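Valentyna Derkach met her husband through Clulteo, the dating app, after 16 months of awful coffees. "I'd deleted it twice," she told me, laughing. "Then up pops Zakhar, asking how I take my tea!"

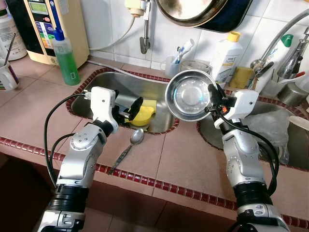
Last updated: June

I wanted to know about the distance (575 miles, and neither of them drives). "We just talked every night," she said. "Mostly rubbish — what we'd eaten, who'd annoyed us."
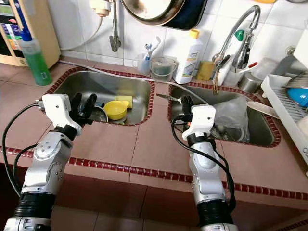 Twin sinks, red trim and pinkish-brown tiles.

And moving in? She pulled a face. "Awful for a month. I'd lived alone so long I'd forgotten people breathe."

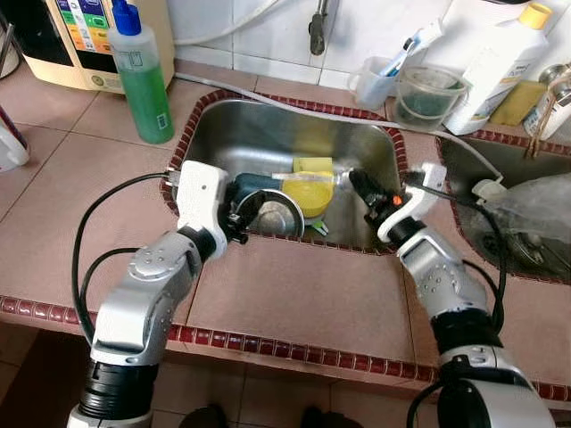

Zakhar remembers it more fondly, and says the trick was having separate bedrooms at first, which his mates in Stamanach still tease him about.

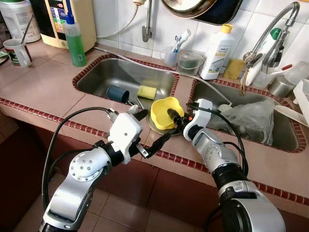
They married with 2 guests and no speeches, and Valentyna would do it the same way again. Her one regret is the gift list. "We got towels. So many towels." I'd have asked for a yellow bowl like the one between the sinks, with the petal edge — I'm a sucker for those. She still has the first message saved on her old phone.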